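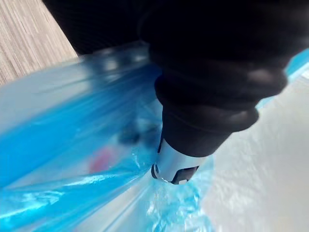

The week the bags won

So, the bagging cell. If you were on the Olstead floor at the start of last week you already know some of this, because you probably heard me. For everyone else, I promised a write-up in this issue.

We've been running the suction tool on blue film bags since spring. It's the ribbed black one with the short metal tube on the end, and I'm fond of it. It picks up a folded bag, a half-filled bag, a bag somebody has sat on. It had done 3,535 picks since the last service and I'd gotten a bit smug.

Then on Tue 10 June it started dropping things. A drop now and then is normal with thin film, but these were odd. The vacuum reading said we had a solid grip, the arm lifted, and halfway over to the Brundadus conveyor the bag would slide off and land on the guard rail. The controller stayed perfectly happy the whole time. No alarm, no retry, and the arm carried on and placed a bag that wasn't there. It did that twice before I hit stop.

My first guess was a leak, so I spent most of the morning on hoses (sorry to whoever needed the small wrench set, it's back in the drawer now). No leak. Then I swapped the vacuum sensor, which was also fine, and which cost me lunch.

What I should have done first was take the tip off and look up inside it. There was a scrap of film in there, smaller than my thumbnail, folded over on itself and sitting partway up the tube. Film this thin gets drawn in when the tip presses down on it, and at some point a bit had torn off and stayed. With the scrap in the way, the pressure on the sensor side dropped nicely on every pick, so the controller saw a grip. Down at the business end there was hardly any pull at all. I fished it out with tweezers, ran 905 picks that afternoon and overnight, and had no drops.

Now the part I'm less cheerful about. When the second bag fell, I reached over the light curtain to grab it while the arm was paused. Paused, mind you – not locked out. Nothing happened and nobody was hurt, but if the program had timed out and resumed, my arm was right there. I've filed it as a near miss on myself and I'd like you to do the same if you ever catch yourself at it. Full stop, key out, then reach. A bag on the floor can stay on the floor for another minute!

A few things have changed on the cell:

The tip comes off and gets checked at the start of each shift. There's a line for it on the sheet by the door.

The controller now compares vacuum before and after the lift, and if the two look too much alike to be true, it stops and asks for a person.

Pause no longer times out. It stays paused until you clear it at the panel.

I've also asked Saithong for a finer mesh screen that fits inside the tube. They say August, so until then we're on tweezers. If your cell uses the same tool on thin film, go and look up yours today, and come find me if there's anything in it. I'm keeping the scraps in a jar on my desk.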